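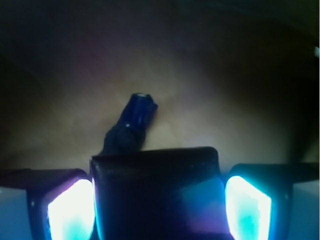 *Wrist view at the gripper pads. Bag-picking cell, Urel bench.*

**Practice note: picking from soft containers**

Revision 2 of the soft-container practice note is in force from 12/5/22. It replaces the draft that Albane Millet circulated in March and applies to every cell where an arm enters a paper bag, pouch or sack. Rigid bins stay under the Jatemton bin rules — no change there.

The main change concerns the container itself. Under the draft, a bag could be replaced between trials as long as the paper grade matched. Bags of the same grade don't fold the same way, and two sites reported results that could not be compared. One bag now stays in use for a complete series of 50 trials. Tape the rim and any loose folds before the first trial, and record the position of every strip on the setup sheet. If a strip lifts during the series, press it back and log the trial number. Do not add new tape until the series is closed.

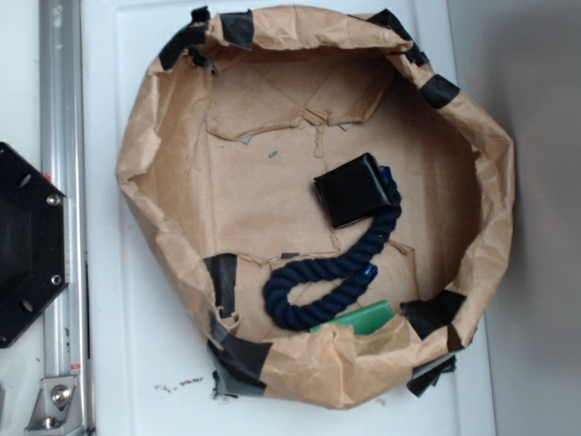 Contents are to be listed by item, with color and material where known. Mixed loads should include at least one flexible item, such as rope, and at least one item with flat faces. Items may touch or overlap. They may not be tied or taped to each other. Staples, clips and paper scraps found in the container are foreign matter: log them, then remove them before the next series.

Entry speed inside the rim is limited to 70 mm/s. The limit applies from the moment any part of the gripper crosses the plane of the opening, including connectors and sleeves. Several cells were measuring from the fingertips only, and the sheets from those cells need a correction line.
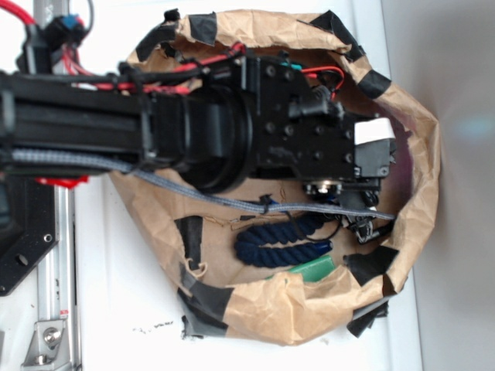
Cable routing is covered in section 4. Cables running along the arm must be tied to the structure, and slack on the lower side must be checked at full reach, with the arm at its deepest programmed position. A sleeve that touches the container wall at that position is a finding, even if the trial is otherwise valid. Connectors below the gripper housing need a strain check at the start of each series.

Capucine Hamel has asked that contact with the wall be scored separately from contact with the contents. The new sheet has a column for each. Old sheets will be accepted until the Vurard cells finish their current series.

Open point: wrist lighting. Charpentier wants a fixed brightness setting for all cells; Urel wants it set per container. Until this is settled, write down the setting used and leave it alone for the full series.

Corrections to log 2281 go to Albane. Comments on the text of the note go under log 2293.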